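**Ticket 2054 — Jakness table, wobbly front leg**
Opened by: Ritu Pant
Status: waiting on part

Hi Wemside folks! I'm writing about the Jakness table I ordered in the white finish (the 43-inch one). Three legs went on like a dream. The fourth one, front right corner, goes in, feels tight, and then leans if you so much as brush past it. I'm putting it together top-side-down, so the legs point straight up, like the leaflet says.

What I've tried so far:

- Backed the leg all the way out and started again by hand, no tools. It catches at first, then stops early.
- Swapped it with the back left leg. The lean stayed at the front right corner, so I'm guessing the leg is fine and the plate underneath is the trouble.
- Wiped out the threads with an old toothbrush. Got a bit of white dust out, no change.

The other thing I wondered about is the metal ring at the end. There's a thin groove just above it and I couldn't tell if that's how it's made or if the ring is sitting too low. I tried turning it and it wouldn't budge.

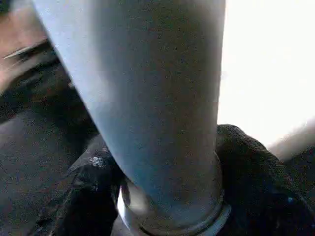 *Metal ring at the end, with the thin groove next to it.*

**Reply, Cameron Mowat, Wemside support**
Thanks Ritu. The groove is normal on that model, so please don't force the ring! Could you tighten the 4 screws on the corner plate, then try the leg again?

**Update, Tue 30 July**
Hi Cameron, okay, did the screws. Three were already snug and one just spins forever — it never bites. I put the leg back anyway and it still has that lean when I push on it, mostly toward the long side.
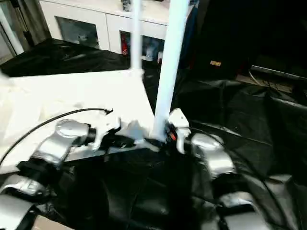
*Front right corner, with a thinner-looking leg behind it at the back edge.*

I have a leftover 6 mm screw from a Sallance shelf that looks close, but I didn't want to try it and wreck the hole. Is there a repair insert you can mail me, or does the whole top need to go back? I'd much prefer the insert, I already recycled half the box.

**Reply, Cameron Mowat**
Leave the Sallance screw out, please. I'm mailing a new corner plate and a threaded insert. Take the leg off until they arrive and keep the table upside down.

**Ritu Pant**
Leg's off, and I'll write back here when the envelope shows up. Thank you!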